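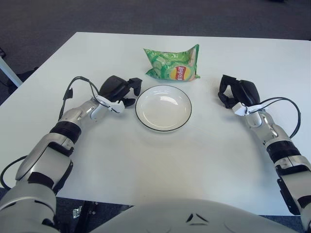

Green Lay's, the cucumber one, and a plate with nothing on it

dumel_dan
Following on from the import crisps thread. The shop on Didport Road now has a whole shelf of foreign flavours and wants silly money for them. Is cucumber worth it, or are we all paying for a green bag?

kettlechip40
Paying for the bag. I've had cucumber crisps twice and both times it was salt, sugar and something like hand soap. If you want cucumber, buy a cucumber.

Kulsoom Virk
Disagree. They're good very cold with a yoghurt dip. My cousins bring back the masala ones from India and those are better, I'll give you that, but cucumber has its place in August.

kettlechip40
Everything tastes good with a yoghurt dip. That's the dip.

georgiev_m
What annoys me is the "limited edition" business. Same shelf, same flavours, has been limited since last summer. And has anyone compared the weights? I'd want to see price per 100g before I believed a word of it. 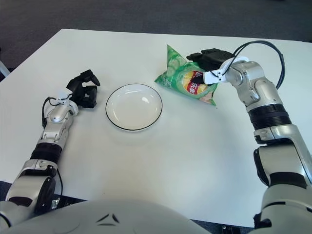 Also, please stop decanting crisps on to flat plates. They slide off, they go soft quicker, and you end up with a ring of crumbs round the rim. Use a bowl.

dumel_dan
Softer quicker on a plate than in a bowl? Says who?

georgiev_m
Says me, at every party I've ever been to.

dumel_dan
So no evidence then.

Irina Marinescu
We grew up with pickle and dill flavours at home and cucumber always seemed a weak version of those. I don't believe half the people praising it would pick it out blind. Put it next to plain salted, close your eyes and see.

Kulsoom Virk
I would pick it out. It smells of cucumber before you even get it near your mouth.

kettlechip40
It smells of flavouring. Read the back of the packet.

Irina Marinescu
Kulsoom, do the test and post the result. Ten goes, someone else handing them to you, and no peeking at the colour of the bag.

Kulsoom Virk
Fine. But I'm having the dip afterwards.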